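Nanusier
Home > Workroom > Tables > Clumby

Clumby table, large top, dark green

Item 186
Delivery time: 3 weeks
Page updated 27/12/2019

Clumby is a table for rooms where several kinds of work are done in one day. It has a large top with a rounded outline, so people can stand at any part of it and there is no corner to walk into. We sell it mostly to workshops, schools and shared offices, and a few customers have bought it as a dining table.

The dark green is the color we sell the most. It is a deep green, darker than on the small color card, and we advise you to ask for the larger sample before you order. The surface is glossy. Under ceiling lights it will give reflections, and some people do not like this when they read or draw for many hours. For these customers we have the same green in a matt finish, with the same price and the same delivery time.
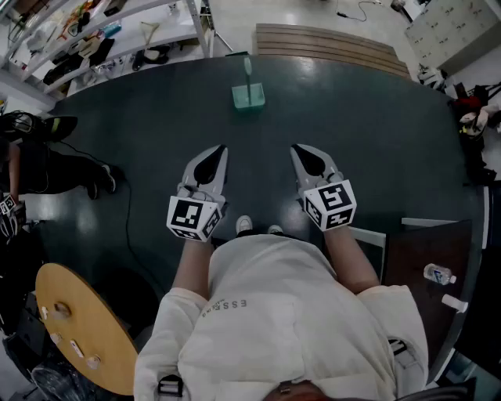 Clumby in dark green, glossy finish

The longest measure of the top is 2000 mm. Please measure your door and your stairs before ordering, as the top comes in one piece. The legs are packed separately and are fixed with screws from below. Two people can put the table together, but please lay a blanket on the floor first, with the top upside down on it. The screws should be turned only by hand until all the legs are in place, and then tightened one after another.

Cleaning

Use a soft cloth with water and a little dish soap, then dry with a second cloth. Do not use powder cleaners or the rough side of a sponge. A glossy top shows small scratches earlier than a matt one, mainly in the places where boxes and tools are pulled over it. Felt pads under heavy things help very much. Tape can stay on the surface for a day or two, but in August, when the room is warm, the glue becomes soft and it is better to take it off in the evening.

Colors

Dark green, sand, light gray and white. All 4 can be ordered glossy or matt. Special colors are possible from the Firkesora color chart, please write to us for a price.

The table in a large room

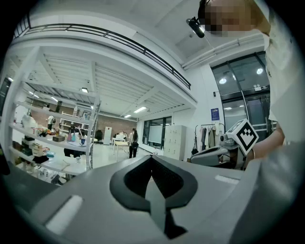 Kadri Uibo
Product adviser, Nanusier

I am often asked what to put together with a Clumby. In a high room with a balcony, the space under the balcony is usually the natural place for storage. White metal shelving looks light against a white ceiling and it does not fight with the black railing above. I would place it along the side and keep the middle for the tables and for walking.

Think also about the lamps. Fluorescent ceiling lights give good light for handwork, but with a glossy top you will see them in the table. If you can choose, put the table between two lights — directly under one the reflection is strongest. When the lights are fixed and the table must stand exactly there, take the matt finish.

Leave enough space for a chair to be pulled out and for a person to pass behind it. Customers forget this more often than anything else, and then they write to me that the table is too large. In most cases we find a better position with the help of a floor plan. You can send me yours, also a simple pencil drawing, if the measures are written on it.

Goes with

Ostrowski shelving, white metal
Clumby felt pads
Clumby replacement screws

Questions about delivery: Tatsuya Wada, order desk
Questions about samples and colors: Lorraine Brunton, showroom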